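Lapointe Lantern Post

The Lapointe Lantern Post is a yearly letter-writing custom in the harbour town of Praltevport, in which children write to an imaginary lighthouse keeper and receive a handwritten answer by the end of winter. It is one of the best-loved events in the town's calendar, and many grown-ups still keep their old replies in a drawer.

Origins

The custom was started by Huguette Hiebert, a primary school teacher who asked her class to write to the keeper of the disused Lapointe light. She answered every letter herself, in green ink, signing as "the Keeper". The name stuck, and so did the ink! Other schools joined in, and by its third winter the post had drawn 341 letters.
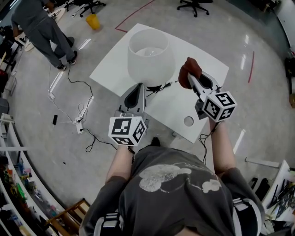

Letters are collected from October onwards in blue boxes at the library, the ferry office and both bakeries. They need no stamp. Most children ask about storms, seals and what the Keeper has for supper, though a good many send drawings, riddles or wonderfully detailed plans for a better lighthouse.

Replies

Each reply must be written by hand and must answer at least one thing the child asked. Joris Bakker took over the green ink after Hiebert retired, and Maëlle Després later added replies in French. The busiest winter on record brought in 2,000 letters, of which 234 were addressed to the Keeper's cat, a figure first mentioned in one of Bakker's replies and hugely popular ever since.
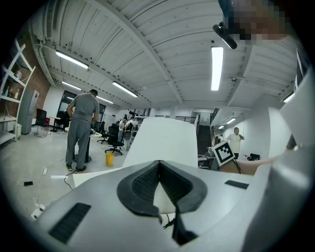

A selection of letters is read aloud each year in the old sail loft. The reading held on Friday, January 4, 2019 was led by Brittany Landry, herself a former letter writer, and ran well past its planned finish. A book of the best letters, Dear Keeper, was edited by Rami Aoun and sold all 899 copies of its first printing.

See also: Praltevport Library; Lapointe light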